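I have a bone to pick with small plates, and I'm going to pick it here because my sister has stopped answering texts on the subject.

Last August we drove over to Gruvby for a birthday dinner at Nisero, the place that took over the old shoe store next to the post office. Cute room, good bread, very nice server. Then came the speech. Everything is meant for sharing, we suggest three or four plates per person, and the food comes out whenever the kitchen has it ready.

Whenever the kitchen has it ready! So the five of us got the lamb first, then nothing for a long stretch, then beans, potatoes, two salads and a fish all at once, on a table built for a couple of coffees. The fish was $16 and came in three pieces. Have you ever tried to split three pieces of fish among five people who are all being polite? My brother-in-law ended up with the lemon.

I don't mind sharing. I grew up sharing. But a shared meal used to mean a big platter in the middle and somebody's aunt pushing seconds on you. If a plate is for the table, size it for the table – or let me order one for each of us and call it an appetizer like we did before.

And the timing thing drives me nuts. Cooking is at least half timing. At home I can get a chicken, rice and a green vegetable to the table together with one oven and a bad burner, so I have to believe a paid kitchen can get my potatoes out while there's still lamb to eat with them.
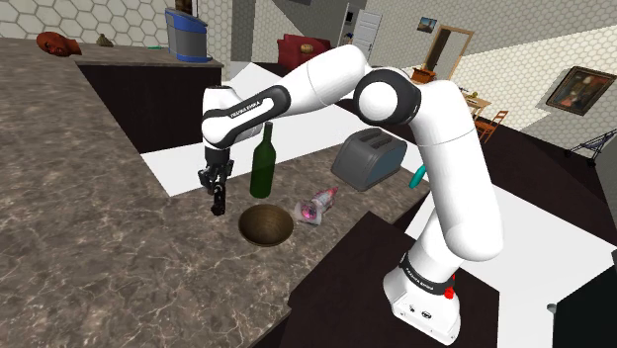
Computer rendering of a kitchen counter with a Franka Emika arm and a wooden bowl.

Compare that with Mollotis, 15 minutes up the road, where I've been going for years. You order a dinner, they bring you a dinner. Soup, then the main, then a square of walnut cake if you have room (I make room). The menu is laminated and the chairs are ugly, and I have never once left there and eaten cereal over the sink at ten at night. I can't say the same about Nisero.

I'll go back for the bread, probably. Next time I'm getting the lamb for myself, and the rest of the table can order their own.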